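About Tollow

Tollow makes and rents hand-held grippers for recording household work. Customers use them to collect the demonstrations they need for training robot arms, and most of what they record is laundry, kitchen work and tidying up.

The company was started by Amancay Insaurralde, who had spent several years repairing packaging machines and wanted a tool that a person could pick up and use without a day of training. The first version was built on a kitchen table in November and was too heavy to hold for long. The second one went out to a paying customer. We still keep both on a shelf by the front door.

What we offer

Our main product is the Olov kit. It comes as a pair of parallel grippers, left and right, with cables, spare finger pads and a hard case. You can buy a kit outright or rent one by the month. Rental kits are checked on our bench between customers, and worn pads are replaced at no charge.

We also run a recording service called Sirkton. If you don't have people to do the recording, we send ours. They work in ordinary homes, with the furniture and belongings left where they are. A standard Sirkton order is 200 recordings of one task. Larger orders go up to 600, and anything above that we quote separately. You get the files along with a written log of what was handled in each one.

Cloth is the biggest part of our service work. T-shirts, bedding and towels all behave differently between the fingers, and thin fabric slips out more often than people expect. We ask our operators to keep going when a fold goes wrong and to note it in the log. Customers can have those recordings left in or taken out.

Where we work

Our workshop is on the ground floor of the Montecinos building, unit 51. Assembly, repairs and returns are all handled there. We have shipped 246 kits so far, and every one was put together in that room. Visitors are welcome if they write first. The loading door is at the back, and the bell on it doesn't always ring, so please knock.

Support

Each kit comes with a year of support by email. Write to us with the number printed inside the case lid and a short note on the problem. Replacement pads and cables usually go out the next working day. Prices on the rental page were last changed on 16th March.
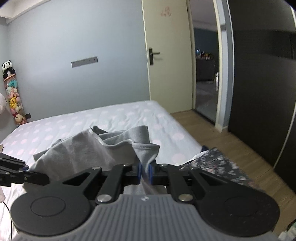 Picking up a grey garment on a bed, held between the blue grip pads.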